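Visit Report: Isaksson Stone Works and Showroom, Cerkbridge
Prepared for members of the Regional Heritage Surfaces Network
19/03/2018

Purpose of the visit

The Network was invited to attend the Isaksson open day at Cerkbridge as part of its program of member visits. The delegation was led by Ylva Kristiansen, with Holger Tveit attending on behalf of the technical working group. The aim was to see how natural stone is selected, cut and finished for interior use, and to gather practical advice for members who are replacing worn counters in halls, libraries and other public buildings.

Arrival and site overview

Visitors were received at the front office and given a safety briefing, ear protection and a high-visibility vest. The works is laid out in a long line, with the slab yard at the northern end and the showroom at the road. The company has traded from the site since it moved out of the centre of town, and the older sheds still carry the colour scheme of the dairy that stood there before.

Parking was limited. Members travelling by coach in future should arrange to be set down at the gate, as the turning area is shared with delivery trucks.

The slab yard

The yard holds around 400 slabs at any one time, stored upright on steel racks and grouped by quarry. Staff explained that a customer who needs several matching pieces should reserve them from the same block, as the colour and the direction of the veining can shift noticeably from one block to the next. Several members said they had met this problem in their own buildings, where a later repair had been made in stone of the same name and a quite different tone.

The delegation was shown how each slab is wetted and checked under a low lamp. Fine cracks are marked in wax crayon, and the cutting plan is then drawn to avoid them. Offcuts longer than 35 centimetres are kept for sills and small shelves. Shorter pieces go to a local paving contractor.

Cutting and finishing

The main bridge saw was running during the visit and could be watched from behind a screen. Water from the saw is collected, settled and used again, and the fine sludge is pressed into cakes before it leaves the site. Mr. Tveit asked about dust exposure in the hand-finishing bay and was told that all edge work is now done wet.

Polishing was of particular interest. The operator works through a series of pads, the last two being 2000 and 3000 grit, and rinses the surface between each stage. It was noted that a high polish on marble will show wear quickly in a busy public room - a honed finish is often the better choice for a service counter.

Sealing and care

A short talk was given on sealers. Isaksson currently applies Gradorex to its marble and limestone, and offers Tillier where a customer prefers a darker, richer tone. The speaker was careful to say that neither product will protect marble from acid. Lemon juice, vinegar and some bathroom cleaners will etch the surface whether or not it has been sealed. Members were advised to use a neutral cleaner and a soft cloth, to wipe up spills promptly, and to test any new product on an area that is out of view.

Lunch and showroom

Lunch was provided by the company in the room beside the showroom. Conversation turned mainly to price and lead times, and Ms. Kristiansen took the opportunity to ask about terms for joint orders. The company is willing to consider these where the members concerned can agree on a single stone and a single delivery address.

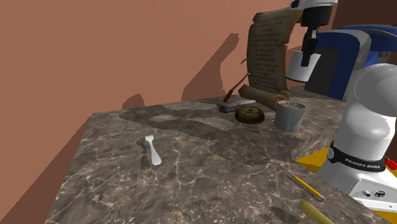

Gray-brown marble with white and cream veining and darker brown patches; white plastic fork on the surface.

The browner marbles drew the most favourable comment in the showroom, chiefly from members responsible for older interiors with timber panelling. Paler stones were thought more suitable for washrooms and entrance areas. Sample squares may be borrowed for a fortnight against a deposit.

Matters arising

Ms. Kristiansen will write to the company to confirm the terms for joint orders. Mr. Tveit will circulate the care notes once they have been checked with the working group. Members wishing to borrow samples should contact the showroom directly and mention the Network.

A second visit is planned for April, with places offered first to members who were unable to attend on this occasion. Sturdy closed footwear is required.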